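11월 26일 수요일, 작업 노트

오늘은 접착제 시험을 계속했다. 시료는 Sostier 수성 접착제와 Condeo 분말 접착제, 2종류이다. 종이는 모두 Lobo 크림색, 결 방향은 세로로 통일했다.

Sostier는 물을 조금 넣으면 붓이 잘 나간다. 그런데 책등에 바르고 나서 종이가 조금 울었다. 4월에 했을 때에는 이런 문제가 없었다. 그때는 습도가 낮았다고 기억하는데, 기록을 찾지 못했다. 앞으로 습도를 꼭 적겠습니다, 라고 나 자신에게 쓴다.

Condeo는 물 50 ml에 풀었다. 덩어리가 남아서 체로 한 번 걸렀다. 마르는 시간은 76분. 손가락으로 눌러 보면 아직 약간 부드럽지만 페이지는 잘 펴진다. 색은 Sostier보다 노랗다. 흰 종이 책에는 쓰고 싶지 않다.

프레스는 Doltby 작은 것을 사용했다. 왼쪽 나사가 또 뻑뻑하다. 기름을 바르기 전에 먼저 닦아 주세요. 지난번에 먼지 위에 그냥 발라서 더 나빠졌다.

시료 번호 919는 버리지 말 것. 책등 천을 아직 안 붙였고, 다음에 두 번째 층을 바를 예정이다. 무거운 것도 올려놓지 않기를 부탁합니다.

사무실 쪽 흰 탁자

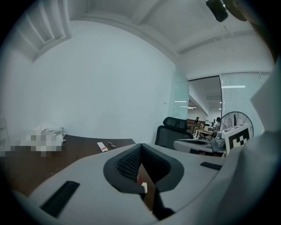 다음에 할 일

Condeo를 물 양만 줄여서 다시 시험하기. 체는 더 가는 것으로 바꾸기. 실은 남은 것이 적으니 주문 전에 굵기를 확인하기.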